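Water rings and a sticky finish on a dark red wood dining table

Posted by kurkis_lane in Furniture & Finishes

We bought a secondhand dining table in February, dark red wood with a high gloss on it. It looked great in the seller's garage. Since we started using it I've noticed two things. It gets white rings if a glass sits for more than a few minutes, and the end nearest the radiator feels tacky on warm afternoons. I've wiped it with a damp cloth and plain dish soap and the tacky part came back by Saturday.

The seller said she used Trulteck polish on it for years. I don't know if that matters. I'd like to keep the shine if I can. Do I need to strip the whole top, or can I treat the bad end by itself?

Stimen

You may not need to strip anything. Years of spray polish leave a layer of wax and oil on top of the finish, and that layer goes soft when it gets warm. Take it off first and see what you have.

Use mineral spirits on a white cotton rag with the windows open, and try it on the underside edge before you do the top. Wipe with the grain and change the rag when it turns yellow. It took me 2 passes on a sideboard in the same condition. Let it sit overnight before you judge it.

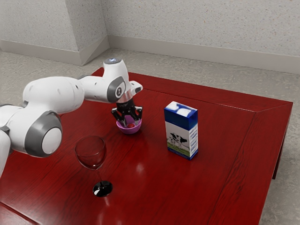
If the surface is hard the next day, the finish is fine and you only had buildup. If it still takes a fingernail mark, the finish itself has gone soft and cleaning won't bring it back. Put a drop of denatured alcohol on a hidden spot. Shellac will get sticky almost right away — lacquer takes longer, and most modern varnishes won't react much.

White rings are moisture in the finish. Let them dry out for a few days before you try anything else.

tzavaras_wood

Agree with the above. If you end up putting on a new coat, scuff the old one lightly with 800 grit and go over the whole top. Doing one end leaves a line you will see every time the light hits it.

Also move it away from the radiator.

dovetail_700

Mayonnaise on the rings. Leave it on overnight. Worked for my mother.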